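Grakilari
@grakilari
Jan 27, 2025

I have spent most of this winter teaching a computer what "tidy" means. A thread, for anyone who thinks this job involves a lab coat.

The project is called Mockus. The goal is a machine that can put a desk back in order when you ask it to. To get there it needs examples, and the examples need somebody's hands. For a good part of this batch, those are mine.

Our target is 2566 clips. Each one is a person doing one small chore with desk stuff, seen from head height. Pick up the tape. Put the tape back. Move the tray. Pick up the tape again, but with feeling.

I came to Plornisbridge in October thinking I'd be writing code. I have written some code. Mostly it renames files in which I pick up tape.

A clip is supposed to run under 30 seconds. Try it with a tray full of office supplies and a stranger in your ear saying "slower, please." You will learn things about your wrists.

The first rule of the instruction sheet is "behave naturally." There are 9 pages of rules after that.

Page four is my favorite. It says to vary your grip "as a person would." I have been a person for a long time and had never once thought about varying my grip. Now I can't pick up a sandwich without wondering if it's a repeat.

Anyway, this is the glamour:
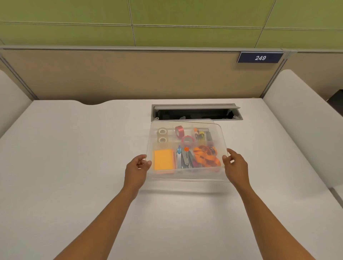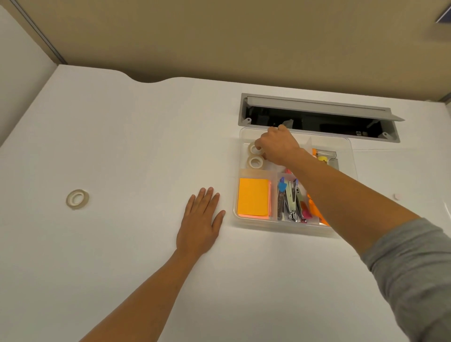
Same desk, same line of work. Two hands on the tray in the first one, one hand in it in the second.

People ask why we don't just use a perfectly neat tray. We did, for two weeks. The model got very good at perfectly neat trays, and then we showed it a drawer from a real office and it reached for the air next to the stapler with total confidence.

So now we make a mess on purpose. There is a sheet for that too. It has three levels of mess, and I have been told in writing that my level two is "closer to a three."

Clear plastic is the worst, by the way. You and I see a tray. The model sees a rumor of a tray. It will happily find the pens and then have no opinion at all about the wall standing between it and the pens.

Tape comes second. Standing up, it's a wheel. Lying flat, it's a donut. Behind another roll, it's a slightly longer roll. I have labeled so much tape that the word has stopped looking like English.

Oh, the labels. After recording comes labeling, where you watch yourself do the chore and type what you did. "Right hand reaches toward tape." "Right hand hesitates." I did not enjoy learning how often right hand hesitates.

We keep the hesitations in. I argued for cutting them and lost. The thinking is that a system trained only on smooth moves has no clue what to do when the first try misses, and I have to admit my misses are a rich and varied resource.

The Sultcombe office records the same chores with different desks and different people. Their clips are better lit and their people never seem to drop anything. We don't discuss Sultcombe.

Last week I got to see an early version try a chore I had recorded. It went for the tape, stopped short, wobbled, and then went in from the left at a weird angle.

That's my weird angle. I'd know it anywhere. I've labeled it enough times.

Somebody asked if I worry about being replaced by it. At desk tidying? Please, take it. You should see my own desk.

Back to it. Level two mess, gray sleeves rolled down, no humming (page six).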